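Rornside Allotment Society, minutes of the October meeting, held in the back room at the Gutalier Hall, 7 p.m.

Present: 18 members, and a warm welcome to the 2 who were joining us for the first time and had brought a very good plum cake.

The minutes of the last meeting were read and agreed, after a friendly discussion of how to spell Ogbonna Lane.

Water. The new tank by the lower gate holds 300 gallons and has been filling nicely. Members are kindly asked to turn the tap all the way off.

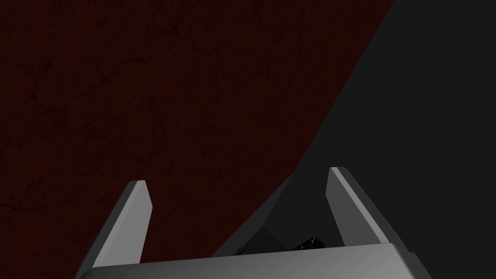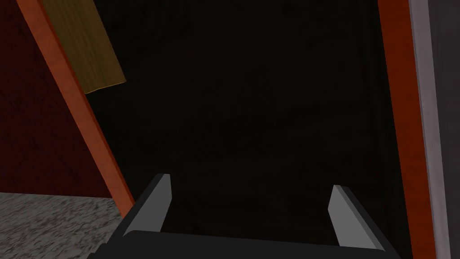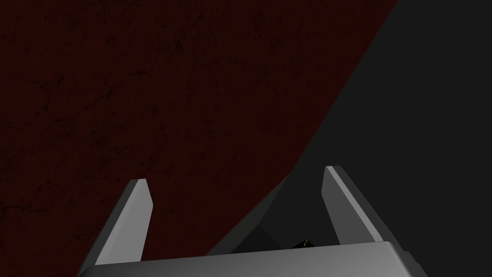 Seed order. We agreed to go with Bostetti again this year, as the beans did so well for nearly everyone. Please hand in your lists before the next meeting, with your plot number written clearly at the top.

Path repairs. It was agreed to spend up to $100 on wood chips for the long path.

Any other business. The lost trowel is still lost. Meeting closed at 8:40 p.m.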